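站内搜索 请输入关键词 搜索

塑料杯在亮面白桌上倒扣还是正放？顺便问桌面水印

楼主 szymon_p
家里喝水用的几个塑料杯，绿、粉、浅蓝各一，细高的直筒形，往下略收。平时就沿着墙边排在白色桌子上。

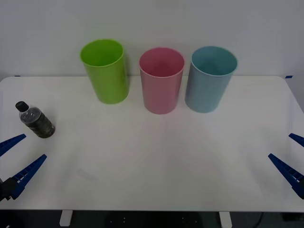 桌面是亮面的，水迹比哑光面明显得多。我的习惯是洗完甩两下，杯口朝上放着晾。家里另一派主张一律倒扣，理由是防灰。倒扣之后桌面会留一圈印子，内壁第二天还有水雾，闻着发闷。想问两点：
1. 正放和倒扣，哪个干得快；
2. 亮面白桌的环形水印怎么处理，不想上研磨类的东西。

2楼 Sotombridge
正放。倒扣在平整硬面上，杯口与桌面基本贴合，内部湿气出不去，只能靠缝隙慢慢换气。要倒扣就得架空，下面垫格栅，缝隙有几毫米就够。

3楼 灰度计
不同意楼上说得这么绝对。正放时内壁的水往下流，全积在杯底，细高杯口小、杯身深，底部空气几乎不动。我拿300毫升的直筒杯试过，正放12小时，杯底边角还有水珠。先倒扣沥水，再翻正，分两步。

4楼 Sotombridge
回3楼：你没甩。楼主写了甩两下，残水量不是一个级别。另外请给室温和湿度，不给条件的时间没有可比性。

5楼 灰度计
室温大概20度，湿度63%。甩过，一下。

6楼 orent老用户
水印的问题。先分清是水垢还是面层发白。用白醋兑等量清水，湿布敷几分钟，再用清水擦净、干布收干。能擦掉的是水垢。擦不掉、侧光看着发雾的，多半是面层受潮或者受热，醋没用，别反复擦。醋也别用在石材台面上。

7楼 楼主 szymon_p
侧光看过，不发雾，应该是水垢。桌子不是石材。今晚先找个不显眼的角试。
补充一个问题：三个杯子有两个靠得很近，快挨上了，影响干燥吗？

8楼 Sowa
外壁会受一点影响，内壁基本不受。杯口没有遮挡就行。比起间距，我更在意离墙的距离，白墙溅上饮料很难弄。我家2月刚补过一块，色差到现在还看得出来。留出一掌宽。

9楼 灰度计
同意离墙。桌上那个黑盖小瓶子也建议立起来放，横着会滚，盖子没拧紧还会渗，里面的东西渗到白桌面上比水印麻烦。

10楼 Zeltel_k
说个偏题的。彩色塑料杯内壁用久了会有细划痕，挂水比新杯多，干得也慢。别用百洁布的硬面，换海绵。洗涤水35度左右就够，杯底没有材质标识的话不要倒开水。

11楼 Sotombridge
10楼这条有道理，划痕确实挂水。不过3楼那套两步法我还是认为多余，甩干净正放即可。

12楼 楼主 szymon_p 编辑于 25/5/1
反馈：醋水敷过一遍，环印淡了大半，剩下的再敷一次就没了。面层没有变化。
晾杯子的事，两种都试了。甩三下正放，早上杯底有一点潮；架空倒扣一小时再翻正，是干的。我这边3楼的方法结果好一些，但多一道手，平时估计还是直接正放。

13楼 灰度计
收到。

14楼 Sotombridge
只试一晚，样本太少。格栅用的什么？间隙多大？

15楼 楼主 szymon_p
烤箱里拆出来的网架，间隙没量，明天量了再贴。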